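October, late, at my desk with cold tea

So I finally got the kitchen arm behaving, or mostly! The wrist calibration had been bugging me all week. Hostton went through the release settings before I came in and left me a log with 198 entries in it, bless him, and I read every one with my feet up on the radiator. The upshot — finger opening too quick, wrist pitch off by 5 degrees in the model file. I fixed the pitch first (one line, typical), reloaded the kitchen and set it going on the pink cup and the black bowl again. 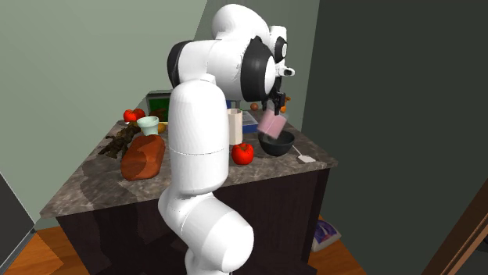 Mahtab reckoned I was fixing the wrong end of it, and that the pitch would drift right back unless I re-zeroed the shoulder too. She's usually right about joints, which is annoying. I grumbled, went and re-zeroed the shoulder, and then of course had to redo the tool offset as well, because one always drags the other along with it. That ate the whole afternoon. I also slowed the fingers down and bumped the contact padding on the bowl, which I'd been meaning to do forever.

Then 15 runs in a row, me staring at the gripper view like it was a ball game. I do love that view — you get so close to the bowl you forget there's a whole kitchen around it.
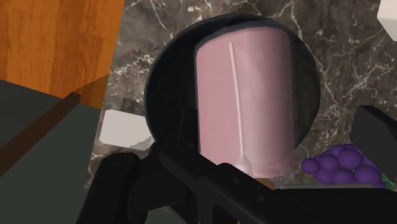
Pink cup in the black bowl, gripper view.

Saved the config under a new name this time (learned that the hard way in the spring) and wrote Onni a note about the offset so he doesn't put the old one back. Tomorrow the elbow limits, and I have to answer Bijan about the Wekside license. Bed now.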